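Threads > Home & Kids > Play corner clear-out

Simone Nogueira
1/ Right, the play kitchen stuff has finally beaten me. Every bit of it is going onto the white table this arvo and I'm not making dinner until it's sorted. Posting as I go so I can't pretend I finished when I didn't.

2/ Rules I've set myself: anything cracked goes, anything that's lost its other half goes, anything soft gets a look at the seams. Anything my niece brought back from Bragança stays, because I'd like to be invited to Christmas.

3/ First lot. Soft toys and pretend crockery had all ended up in together, which is how you get an orange plush toy turning up near your lavender bowl.
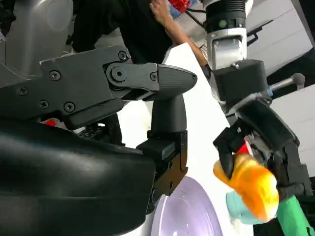 4/ THE SOFT PILE
Plush things are getting a cold wash in a pillowcase with the end knotted, then flat on a towel overnight. I used to peg them up by whatever bit stuck out and they went a very odd shape – learned that one in July when nothing dried for days.

5/ Anything with a hard bit sewn in gets a wipe with a damp cloth and that's it. I've drowned a squeaker before. Never again!

6/ THE HARD PILE
Plastic plates, bowls and mugs go in a sink of warm soapy water. You can put a lot of it through the dishwasher on the top rack, but ours runs hot and I've got one warped saucer as a souvenir.

7/ Had a big think about storage while the sink filled. I bought a Ciltier tub last year, the deep one, and it's been a disaster. Everything small sinks to the bottom and the kids tip the lot out to reach it. Going back to shallow trays, $51 for the set at the Trellcombe market and worth it to me.

8/ Down to the things I reckon actually get played with. Teal mug, the purple plate, and two little pumpkins with the orange and cream stripes. The pumpkins have been soup, babies, a bowling ball and somebody's hat.

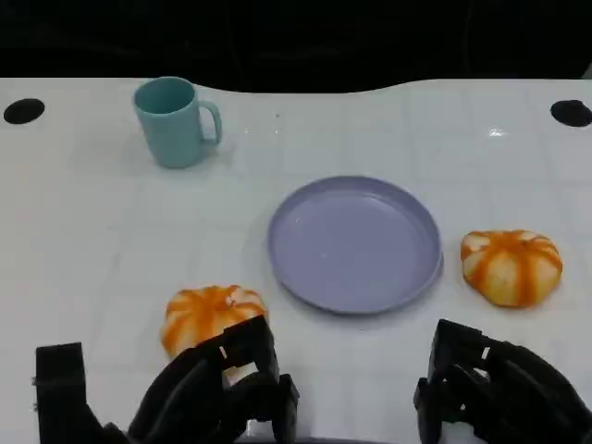
9/ Anjana Barua reckons I should go further and keep one plate and one cup per kid, full stop, and put the rest up high to swap in next month. She did it at her place and says the kids play longer with less out.

10/ I'm half convinced. My worry is that "up high" in this house means I forget it exists until someone's in high school. Might try it with a label on the tray.

11/ Pumpkins are staying out all year, by the way. I know they're meant to be a seasonal thing but I'm not the one who has to tell a three-year-old.

12/ Next up is the pretend fruit and veg, which lives in a bag behind the couch and which I've been ignoring. If anyone has a good way of getting texta off soft plastic colours I'm all ears – metho took the texta off last time and a fair bit of the colour with it.

We use cookies to keep you signed in and to remember your settings. Manage cookies | Accept

More from this author
- Skirov shelves, one year on
- What I keep in the craft drawer
- Getting playdough out of a rug
- Lunchbox lids: a sad thread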